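About Porkden

Hi, I'm Milagros Yupanqui, and Porkden is my little rice-cooking school. I started it in May with one cooker and a borrowed table – now we've taught 240 people! We cook with the lid up a lot, so you can get a good look at the pot and that plate full of holes.

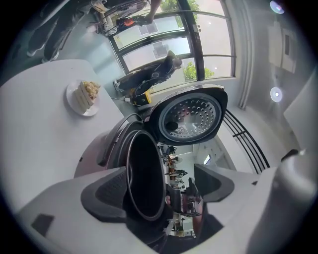 Do I need to bring my own cooker?
We have cookers for every class, so just bring an apron.

Yeison Ayala teaches the steaming class (dumplings, mostly, and he's very proud of his greens). It runs 17 weeks a year and fills up fast.

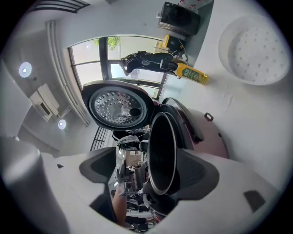 Lid open, steamer tray on the table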